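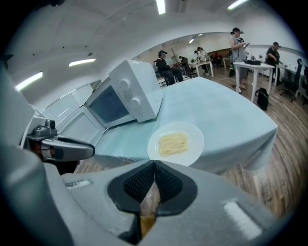
El punto primero del orden del día fue la reorganización del módulo de mezcla del curso de producción musical de Arudar, que pasa de un único bloque a sesiones independientes con proyecto descargable. Alcides Peixoto presentó la propuesta de temario y el reparto de pistas por sesión. Quedó acordado que la mesa del mantel azul claro se reserve para la escucha de referencia y que la interfaz de audio y los monitores se instalen en la sala contigua. El acta de la reunión anterior se aprobó sin enmiendas.

Fecha: 30 de abril de 2021
Asistentes: A. Peixoto (coordinación docente), representación de Pallmont (edición de vídeo), representación de Revier (plataforma), secretaría.
Excusa su ausencia: Quintana (masterización).

2. Temario del módulo de mezcla
El módulo consta de 7 sesiones. El orden aprobado es: ganancia y estructura de buses, ecualización sustractiva, compresión de batería, compresión paralela, tratamiento de voz, envíos de reverberación y retardo, automatización. La sesión de voz se dividirá en dos vídeos si el montaje supera los 90 minutos. Se descarta incluir masterización; se remite al alumno al curso específico de Quintana, pendiente de fecha.

3. Archivos de proyecto
Se constata que los proyectos de la edición anterior contienen rutas absolutas a muestras y que al abrirlos en otro equipo aparecen archivos no encontrados. Se acuerda:
Recopilar todas las muestras dentro de la carpeta del proyecto antes de comprimir.
Consolidar los clips con deformación temporal y dejar el original desactivado en una pista aparte.
Congelar las pistas que usen complementos de terceros y adjuntar su exportación en WAV, 24 bits, 48 kHz.
Limitar cada descarga a 800 MB. Los proyectos que excedan el límite se entregarán en dos partes.
Revier pide que los nombres de archivo no lleven tildes ni espacios. Se acepta.

4. Vídeo y sonido de las lecciones
Pallmont informa de un desfase entre la captura de pantalla y la voz en dos lecciones ya montadas. La causa es la diferencia de frecuencia de muestreo entre la grabadora y el programa de captura. En adelante ambas se fijan a 48 kHz y se graba una claqueta sonora al inicio de cada toma. Las dos lecciones afectadas se vuelven a sincronizar, sin regrabar.
Se discute el nivel de la música respecto a la locución. Peixoto propone bajar los ejemplos durante la explicación y reproducirlos después a nivel completo. Pallmont objeta que eso alarga el montaje. Se hará una prueba con la sesión de compresión de batería y se decidirá con el resultado.

5. Plazas y soporte
Se abren 200 plazas. Las consultas técnicas se atenderán por el foro de la plataforma; las de facturación, por correo. Revier habilitará un hilo por sesión.

6. Ruegos y preguntas
Pallmont solicita la plantilla de rótulos en formato editable. Peixoto la enviará junto con el guion revisado de la sesión de envíos.

Sin más asuntos, se levanta la sesión. La próxima convocatoria se comunicará por correo, con la prueba de niveles como punto primero.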